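Zukau by Lurar – who sings lead on side two?

pinesap_radio
February 24, 2022

Okay, I need help from anybody who followed Lurar back when they were still playing as a duo. I've had Zukau on pretty much constantly since I got a copy through a trade, and I can't settle who is singing on the second side. The sleeve just says "Lurar: voices, guitars, harmonium" and then thanks a bunch of people by first name. That's it! No track by track credits, no lyric sheet in mine (was there one?).

I always thought of Flora Gourlay as the singer and Cameron Geddes as the guitar player who hums along once in a while. But the low voice that opens side two sure doesn't sound like the Flora I know from the live tapes. It's close and a bit husky, and whoever it is takes a breath in a funny place before the chorus, like they forgot it was coming. I love it. My brother says it's Cameron pitched up a hair. I say it's Flora with a cold.

Anyway, I also want to know if the Rocha tape has better notes, because I might go after one.

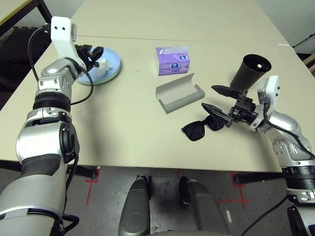 Re: Zukau by Lurar – who sings lead on side two?
tallgrass_ed

It's Flora. She sang low on purpose for that side because they tracked it late in a house with thin walls. I heard her tell that story from the stage before they played the song, and she did the low voice to show people, and it was exactly the voice on the record. Cameron is only on the answering lines, the ones that come in behind her on the right.

The Rocha tape has worse notes, if anything. Mine has a folded card with the song titles and a drawing of a gate. Nice drawing, though.

Re: Zukau by Lurar – who sings lead on side two?
mothwing

Gotta disagree with Ed here. I don't doubt she told the story, but I'm pretty sure she was talking about a different song. The side two opener was never in the set when I saw them, and I saw them a lot (I was dating a guy who drove the van, so I saw them whether I wanted to or not).

I'd put money on Cameron for the verses and both of them on the chorus. Listen to how he says "morning." He drops the g completely and kind of swallows the rest. He does the same thing on the Biltell single, and that one has a proper credit, "lead vocal C. Geddes," right there on the label. Play them back to back and tell me I'm wrong.

Re: Zukau by Lurar – who sings lead on side two?
pinesap_radio

Oh no, now I'm hearing Cameron. I had no idea the Biltell single was credited! Does anybody have a clean rip they could let me listen to? I only know it from a radio show somebody taped, and there's a DJ talking over the whole intro.

Re: Zukau by Lurar – who sings lead on side two?
tallgrass_ed

People from the same town drop the same g's. Flora does it too, all over side one. I'm staying put.

And I'd be careful with the Biltell label. They got the B-side title wrong on that thing, so I'm not going to treat them as the last word on who sang what.

Re: Zukau by Lurar – who sings lead on side two?
harmonium_hal

Hi all, longtime reader, I mostly post over in the pump organ section. I can't help with the singer, but I can tell you the keyboard on side two isn't the one from side one. The one on side one wheezes on the low notes and you can hear the pedals going. Side two is a smaller box with a brighter reed and hardly any pedal noise. So they were either in a different room or they did that side at another time, and that might be why the voice sounds so different to you.

Also, does everybody else's copy run 22 minutes on side two? Mine does, and a friend swears his is shorter. Could there be two versions of this going around?

Re: Zukau by Lurar – who sings lead on side two?
mothwing

Hal, yes! There are two. The first batch was almost 100 copies, sold at shows, and it had the long fade on the closer with the harmonium all by itself. Then Rocha trimmed it for the tape. I like the trimmed one better, to be fair. That fade goes on forever.

Interesting about the harmonium. I never would have caught that.
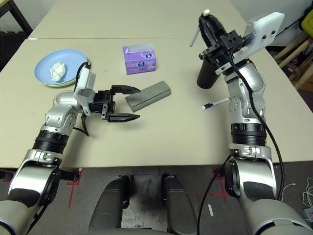
I dug out my first batch copy last night to check the sleeve for you, Pinesap, and I do have an insert, but it's only a mail order form with the prices crossed out in pen. There's nothing about vocals on it. Both versions have the same wording on the back, and the only real difference I can find is the color of the cover. My early one is a mix of lavender and violet, very near the colors on that purple tissue box, and the tape card is more of a washed-out brick. So if you're shopping, go by the purple, because sellers mix these up all the time and the titles are identical.

Re: Zukau by Lurar – who sings lead on side two?
tallgrass_ed

The trimmed version is better?? That fade is the best thing they ever did! It's where you finally get to hear the room. I'd give up all of side one for it. Okay, not the second song, but the rest.

I'll give you the purple thing, that matches mine.

Re: Zukau by Lurar – who sings lead on side two?
pinesap_radio

Mine's purple! So I've had the early one this whole time and was about to spend money on the tape with the short ending. You people just saved me from myself.

I did play it again on headphones after Hal's post, and I can hear the different keyboard now, clear as anything. I still go back and forth on the voice. In the verses I get Cameron, then the last line comes around and it's Flora all over again. Maybe they swap partway through?

Re: Zukau by Lurar – who sings lead on side two?
mothwing

They could be swapping. I'd accept swapping. I'm still looking for my Biltell single – it's in one of the boxes in the hall closet – and I'll post a rip of the verse when I find it.

Re: Zukau by Lurar – who sings lead on side two?
tallgrass_ed

Post the B-side too while you're at it. My copy skips.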